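Speaker notes – "Does the open plan kitchen deserve its reputation?"
Flukbridge Home Design Evening, Monday, second slot after the break

Slide 1 – title
Wait for people to sit down. Don't thank the sponsors again, it has been done twice by now.

Start with the question to the room: who here has knocked down a kitchen wall? Hands up. Keep them up if you would do it again. Leave a pause, some hands usually drop. Don't make a joke of it, those people spent real money.

Slide 2 – where I'm coming from
I have been drawing kitchens for 16 years. For the first half of that I sold open plan to everyone who came through the door, and I believed it. I am not here to tell you to put the walls back. I want to look at the claims one at a time and ask what they rest on.

Slide 3 – claim one, "it makes the house feel bigger"
Sometimes. It makes one view longer. Standing at the front door you see to the back window, and that is a nice moment, and you have it on the day of the viewing and on the day the builders leave.

After that you live in it. You lose a wall, so you lose what was on the wall. In the Wando house (say it's a client house, she is fine with me using the name) we took out one wall and with it went the tall cupboards, the bookshelf on the other side, and the only place the couch could go. The couch now floats in the middle of the room and everybody walks around the back of it.

Ask: bigger for whom? The floor area went up by the thickness of one wall.

Slide 4 – claim two, "everyone is together"
This is the one people get emotional about. Go slowly.

The story is that the person cooking is no longer shut away. Fair. But look at who is asking for quiet. The person cooking has the fan on. The person on the couch turns the TV up to beat the fan. The kid doing homework at the island goes upstairs. I went back to 23 past clients and asked where people sit in the evening. In 13 of those homes at least one person had moved to a bedroom by dinner time. It's my own list and my own questions, so don't quote it as science. I only mention it as the brochures have no list at all.

Slide 5 – claim three, "you can always add an extractor"
You can. Read the noise figure on the box, then read at what speed it was measured. Usually the lowest. Nobody fries onions on the lowest speed.

Then ask where the duct goes. A long duct with two bends is doing much less than the showroom one, and a recirculating hood sends the steam right back to you. If your salesperson says "you won't smell a thing," ask them to put it in the quote. I have yet to see that line on a quote.

Slide 6 – the island
I know. Everyone wants the island.

Things to say, pick from these depending on time:
– Measure the gap with the dishwasher door down. People measure it with the door up.
– A sink in the island means dirty dishes in the living room. That may be fine with you. Decide it before the plumber comes.
– Stools look good in a row. Sit on one for a whole meal before you buy six.
– The Pruvost kitchen had the island drawn, priced and ordered. We taped its outline on the floor for a week and they canceled it. They have a table there now, and it has been cheaper and they eat at it.

Slide 7 – the render problem
Slow down again here, this is the part I care about most.

People choose a layout from computer pictures. A render is quiet and has no smell. The angle has been picked by someone who wants you to sign. I make them too, so I include myself. Ask for the view from the couch with the sink full. Ask for the view from the place you will really be standing at seven in the evening. If the firm won't move the camera, wonder why.

I got a set of 171 from one supplier and I could not find a single drying rack.

Slide 8 – what I would look at first
Wide doorway before no wall. A pair of sliding doors, if the track can go somewhere sensible. A hatch, and yes, I know how that sounds, but Noma put one back in and it gets used every day.

Half walls: I am not convinced. You get the noise and you still can't put a couch there. Will take arguments on this in the questions.

And get the engineer in before the designer. If the wall is holding up the bathroom, the price changes and so does the mood.

Slide 9 – questions
Leave this one up while people ask. If nobody starts, go back to the half wall. Hard stop at 8:30, they need the room. Handout is on the chair by the door.

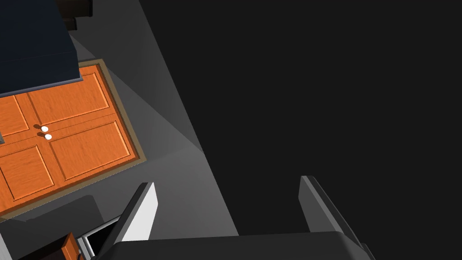
Shanti Lodhi: I'd push back on slide 4. We took our wall out with two small kids in the house, and being able to see them while I cook is worth every bit of the fan noise. Ask me again when they're teenagers and I may be on your list of 13. But I agree on the half wall, we had one in our last place and all it ever did was collect mail.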